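Plurnwood Shared Kitchen, monthly walk-through, December. Checked against the Breslow insurance form, which asks for more than it needs in some places and skips things I'd want to know in others.

**Exits and fire**

- [x] Front exit clear
- [ ] Back exit clear. Flour sacks again. I was told they'd be gone by Tuesday. I was told that in the last report too.
- [x] Extinguisher tags current, all 3. The tag by the fryer is signed, but the pin seal looks older than the signature. Ask Weldu what they did on that visit.
- [ ] Hood filters. The log says cleaned. I wiped one and the rag came away brown.

**Cold storage**

- [x] Walk-in at temperature. The log has the same reading for 11 days in a row, at the same minute. I don't believe it. Put a second thermometer in.
- [x] Door gasket
- [ ] Raw meat on bottom shelf. It was on the bottom shelf, with a tray of cut melon under it on the floor.

**Knives and boards**

- [x] Boards free of deep grooves
- [ ] Knives stored in rack or guard. The rack holds 8 and there are more knives than that, so the rest end up in a drawer.
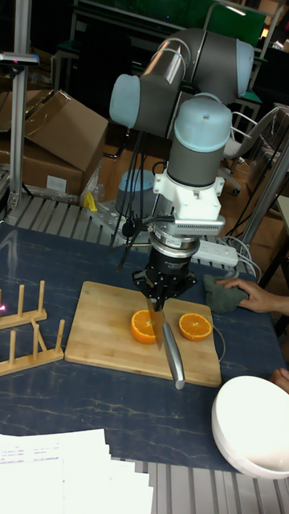 - [ ] Sharpening record. Blank since the form was printed. The Clumus pull-through sharpener is advertised as good for 1,000 strokes, and I'd like to know who is keeping track.
- [ ] Cut-resistant gloves. One pair, size small.

**Floors and wiring**

- [x] Mats flat, no curled edges
- [ ] Drain by the dish sink. Slow. "Slow but fine" is what's written on the sheet. Standing water is a slip hazard whatever the sheet says.
- [x] Outlets near sinks trip on test
- [ ] Extension cord behind the mixer. Listed as temporary. It has paint on it from when the wall was done. 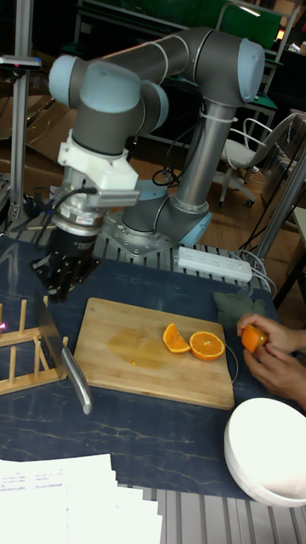 *Knives and boards: cleaver-style knife at the left edge of a bamboo board.*

**First aid**

- [x] Kit on wall
- [ ] Kit stocked. Plenty of eye wash, almost no bandages. Burn gel expired.
- [ ] Incident book. No entries all year. In a kitchen this busy that means people aren't writing things down.

Overall: not passing this one. Recheck the back exit, melon tray and cord first. Photos of a fix won't do, I want to see it.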